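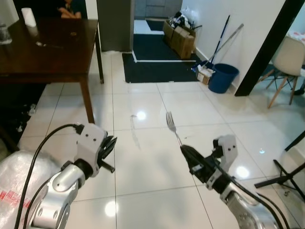

How to clean a glossy white tiled floor

Glossy white tiles look wonderful in the showroom, where people don't eat. At home they show every smear.

1. Clear the table first. Crumbs go down before they go out, so wiping it last means doing the floor twice.

2. Sweep towards the door, then lift the mat and meet what lives under it.

3. Mix 500 ml of warm water with one small squirt of washing-up liquid. More soap means more streaks.

4. Wring the mop until your wrists complain. Work backwards, a few tiles at a time.

5. Dry with an old towel, going along the grout lines.

Check for streaks with the lights on. If you'd like to stay cheerful, check with them off.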